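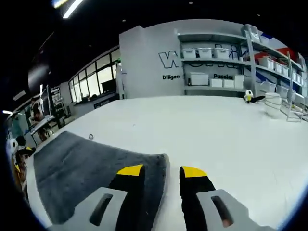 From: Laine Dzene
To: Oakley-laundry list
Date: 2019-06-29
Subject: Re: vinegar in the rinse

Sumaiya Haque wrote:
> I've switched the whole house to vinegar in the rinse and
> our bath towels are like new. The Tivham blog says it
> strips 97 percent of the detergent left in the fibers.
> Has anyone here NOT had good results?

Me, for one. I ran it from March on, half a cup per load, and my towels feel the way they always felt.

I'd also like to know where that 97 percent comes from. I went through the Tivham page twice and there's no test behind it, only a link to another blog, and that one links back to Tivham. Percent of what, measured how? Did they weigh the towels?

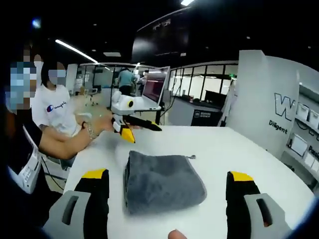 What did make a difference was using less soap. The cap on my Plamard bottle has two lines in it and I'd been filling past the top one for years. I now stop under the lower line – and skip the softener – and the towels soak up water again. Maybe vinegar would help somebody with very hard water. I'd believe that sooner than I'd believe it for every house on this list.

One more thing. The manual for my Cundell washer says to keep vinegar away from the door seal. Check yours before you pour.

Sumaiya, did you change anything else when you started? Same detergent, same amount?

Laine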